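Vumonham Bowl Blanks: notes and measurements for drying turned wood

README

The data in this folder come from bowls that were rough turned in the Vumonham workshop and then left to dry before the second turning. I started to write down the weights for my own use, in a paper notebook. Other turners in the club asked for copies, and copying by hand takes a long time, so now the notebook is typed into tables and anyone can take them.

If you are new to turning: a bowl from green wood is usually turned two times. The first time it is left thick. Then it dries for some months and changes its shape, and after this it goes back on the lathe and gets its final wall. The question everybody asks is how long to wait. These tables do not give one answer, but they show how the weight went down for each blank, and you can compare with your own.

What is in the folder

blanks: one row for each blank. Species, where the log came from, diameter, wall thickness after rough turning, and how the blank was stored.
weights: one row for each weighing. Blank code, week number, weight in grams.
ovals: widest and narrowest diameter, measured at the rim before the second turning.
remarks: free text. Cracks, bark inclusions, mold, accidents with the chuck.

There are 50 blanks in the first table. The species are ash, cherry, birch and sycamore. Almost all the ash came from one tree at Tadlow which fell across a farm road, so please do not treat the ash rows as if they were from many trees. The grain in that log was very even and I think it dried better than ash normally does.

How the blanks were made

All blanks were turned on the Sirko lathe in the back of the workshop, between centers first and then in the chuck. The wall was left at one tenth of the diameter, which is the rule I was taught. For the cherry I sometimes left a little more. The end grain was sealed with wax emulsion on the outside only. Blanks with the letter P in the code were put in paper bags with their own shavings, and the others stood open on the shelf.
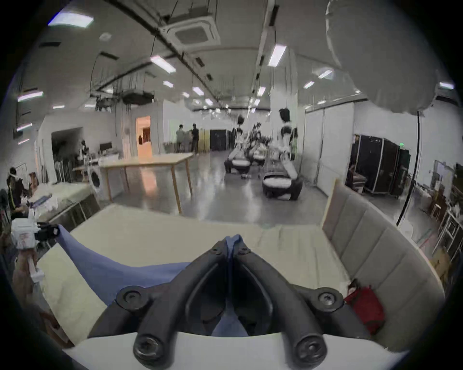 Blue cloth held between two grippers.

The weighing was done on a kitchen scale, at the same time of day when possible, before the stove was lit. In the first month I weighed every week, later every 4 weeks. A blank was called dry when its weight stayed the same in 3 weighings one after another. Please notice that this means dry for our workshop. In a house with central heating the wood will lose more.

Columns which need explanation

week: counted from the day of rough turning, and this day is week 0.
wall: measured with calipers at half of the height. The bottom is usually thicker.
store: S is shelf, P is paper bag. A blank which was moved from one to the other has both letters, in the order of moving.
pith: yes or no. Yes means the pith was left in the blank. I do not recommend it, but a few were made this way before I knew better.
source: name of the place, or "unknown" if the log was given to us without any story.

Known problems

The scale was replaced in May. I compared the old one and the new one with the same iron weight and the difference was small, but for light blanks it can be seen in the table as a little step. I have not corrected it.

Cracked blanks stay in the tables up to the last weighing. After that they became firewood or, in two cases, pen blanks. If you calculate an average, decide first what you want to do with them.

Some cells for birch are empty. The shelf was full and I could not reach the lower row without taking everything down. An empty cell means not measured. It never means zero.

The largest diameter is 30 cm, so for platters and big salad bowls you will not find much help in these numbers.

Use and changes

You may copy, print and change the tables. If you publish something from them, please write "Vumonham bowl blanks" and the name of the club, Pindow Turners. Corrections are welcome, most of all for the species names, because two of the logs marked sycamore came without leaves and I decided by bark and by smell.

Still to do: the second turning of the last cherry blanks, and a column for the finished wall thickness.

Tables and text by Yaryna Zinchenko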